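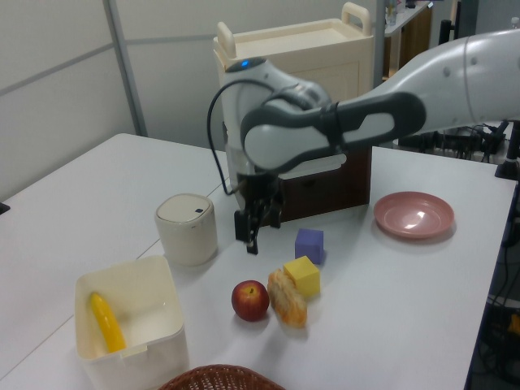
The robot arm over its table of groceries and foam cubes at the Resdale open day.

I got to the Flonoslow workshop in Resdale way too early, so I had Berkay Bayram to myself before the crowd showed up (and I got a coffee out of it!). He runs the demos, and he was still fussing with the bread roll.

"People always ask about the banana," he told me. "I'd rather talk about the bread. An apple is round wherever you grab it. A roll is lumpy, and every one is different, so the fingers have to close gently."

I asked how much practice goes into one of these table setups. He laughed and pulled out a notebook. They've logged 2,178 tries since January, he said, and 500 of those were just the cubes. "Cubes are easy until one is leaning on something. Then you get humble."

Does he ever get bored? "With cables, yes. With this, no."

My favorite part was when I asked what he'd like it to do next, and he didn't even stop to think. "Plates! A flat plate on a flat table, with two fingers. You try it."

So I did, later, at home, with my thumb and one finger and a saucer. It's harder than you'd think. The next open day is May 7, 2019, and Berkay says kids are welcome.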